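Open Day at the Platard Data Center

In January I visited the Platard data center near Firkimwood, together with 12 other customers. Our guide was Marisol Nava from the storage team. She began with the tape room, where 700 cartridges are kept for clients who must save old records. 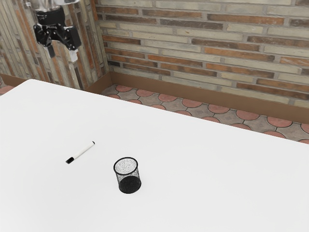 The disk hall

It was louder than I expected and we received ear plugs. Each rack has 83 drives, and every file is written to three different racks. When a drive reports errors, it is replaced the same day. I asked about power cuts, and Marisol showed us the battery cabinets, made by Oksanen.
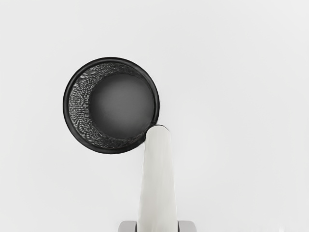
After lunch we saw the restore desk. They use Nellatine software there, the same as my office, but a newer version with a much better search. I would have liked more time for this part.

Contact | Copyright Platard Visitors' Pages | Back to top

Recent items
Moving our mail archive to tape
Notes on Nellatine backup jobs
How we label old disks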